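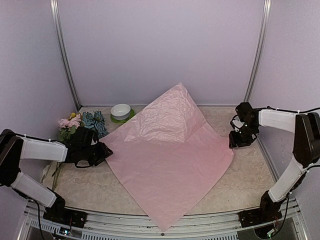 Home Forum Crafts & Gifts Cleaning Ask Log in

2 min read

How do I get the wrinkles out of wrapping paper?

Posted by skedholm_mom

Okay so I reuse wrapping paper, my kids tease me for it and I don't care. I have this big sheet of plain pink from my niece's shower in January and I'd love to use it again on Saturday for a coworker's baby gift. One half is fine, pretty smooth, just a few faint lines. The other half got balled up in a bag and it's a mess of tiny creases. The color even looks lighter where it's crumpled?? I tried laying it under a stack of cookbooks overnight and that did basically nothing. Can I iron this stuff or am I going to set my kitchen on fire? Also any tips for folding it when it's this big, my arms only go so far.

Reginald Holloway

Yes, you can iron it. I do this every year after Christmas. Lowest setting, steam OFF (empty the water out too, mine drips), and put a thin dish towel over the paper. Keep the iron moving and go from the middle out toward the edges. I give each patch a couple of passes and then let it cool before I pick it up, or it curls on me.

Try a corner first though. If your paper is the shiny kind with a plastic feel, or has any foil or glitter on it, skip the iron completely. I melted a sheet onto my good ironing board cover and that was the end of both of them.

The lighter color is probably the creases themselves. On cheaper paper the color is only printed on the surface and it cracks when you crush it. Ironing flattens it but won't put the color back, so I'd use the smooth half for the top of the box and tuck the crinkly part underneath.

For folding a big one I turn it cornerwise on the table, like a diamond, and get someone to take one side corner while I take the other. Bring those two together, run your hand down the fold, then do the same again. After that I roll it around an old cardboard tube - way fewer hard lines than folding it down to a little square.

dotham_dee

just buy a new roll, it's like 2 bucks

Lu

Or go the other way and crumple the whole thing! I mean it. Scrunch up the smooth half too, open it back out gently, and now it all matches and looks like you did it on purpose. I wrapped over 100 favors like that for my sister's wedding and people kept asking where I bought the paper. It's nicer to work with too, it sort of hugs odd shapes (I did a stuffed giraffe once and the neck came out great). Add a fat white ribbon and you're done. Only thing is tape doesn't stick as well on the creases so press down hard or use double sided.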